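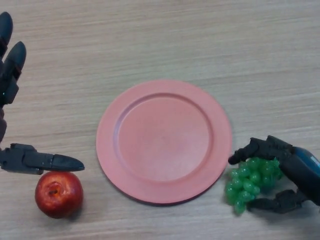
Salmon-pink plastic plate on a light wooden tabletop.

Home Reviews Paper Ink Pens Archive Contact

Stekham L3 light pad: review

Last updated: May

The L3 is an edge-lit A3 light pad made for tracing and inking. Stekham sells it direct and through a few art suppliers. I paid $173 including postage, which puts it well above the unbranded pads and a little under the Ganside Studio pad I have used for comparison. I draw dense black-and-white crowd scenes for print, pencilled on layout paper and inked on a separate sheet, so most of the testing was done at that job. Animators and calligraphers will have other priorities.

Construction

The panel is acrylic over a diffuser, in an aluminium tray. The drawing surface sits flush with the tray edge on three sides. On the fourth, the long top edge, there is a raised strip carrying the controls, and a set square run along that edge will hit it. The Ganside has its controls on the side of the tray, a better arrangement that Stekham should copy.

Four rubber feet hold it well on a flat desk. On a drawing board tilted past a shallow angle it creeps, and I ended up screwing a batten to the board as a stop. There is no stand in the box and no threaded insert for one.

The power lead is a barrel connector at top left. Left-handers who rotate the pad will find the lead under the wrist. USB-C would have been reasonable at this price.

Light

Brightness is stepless, held on a single touch button. A short press turns the pad on at the last level used, and it keeps that level after being unplugged. The control is slow at the bottom of the range and fast at the top, so small adjustments are only practical at the dim end.

Stekham claims output of 2,000 lux at the surface. I don't own a calibrated meter and can't confirm it. In practice, full brightness carries an HB pencil line through 24 sheets of cheap layout paper, which is a silly test but does separate this pad from the Ganside. Through a single sheet of Trumley smooth cartridge at 130 gsm, the working level is a little under half with the desk lamp off. Through hot-pressed watercolour paper of the weight most people would stretch, the line is visible but soft, and fine hatching merges.

Evenness is good. There is a slightly brighter band along both short edges where the LEDs sit, noticeable on a bare panel and not noticeable with paper on it. The centre is a touch warmer than the edges. Neither affects inking. It would matter for judging colour, and I would not use the pad for that.

I could see no flicker at any level. A phone camera shows banding at the lowest settings — so there is some form of pulse dimming down there — and none from the middle up.

Working on it

The acrylic is hard, and a dip nib feels different on it than on a padded board. With one sheet over the panel a flexible nib clicks at the end of a stroke and the line ends are blunter. A second sheet of layout paper underneath fixes most of this and costs a bit of brightness. Technical pens and fineliners showed no difference.

Ink wipes off the surface while wet. Dried Tveit carbon black needed a damp cloth and patience, and left a mark in one spot where I had already scratched the panel with a scalpel. Do not cut on it. The manual says the same, in small type on the last page.

After a three-hour session at full brightness the tray is warm under the forearm and the panel is only slightly so. Masking tape comes away cleanly in either case. At half brightness I could not detect any warming.

Markings

A centimetre grid is printed on the underside of the panel and shows through when lit. It can't be switched off. For figure work I stopped seeing it after a day. For perspective construction it is useful for the first few lines and then a nuisance, particularly where a receding edge passes close to a grid line. Asger Holst, who letters for a living, borrowed the pad and liked the grid more than any other feature.

Faults

The touch button registered a sleeve as a press several times. Rawan Abou Jaoude had one from an earlier batch with a dead row of LEDs on arrival, and Stekham replaced it without argument. Mine has had no failures.

Verdict

Buy it for heavy paper or a bright room. For ordinary cartridge in a dim room the Ganside does the same work, and its controls are in the right place.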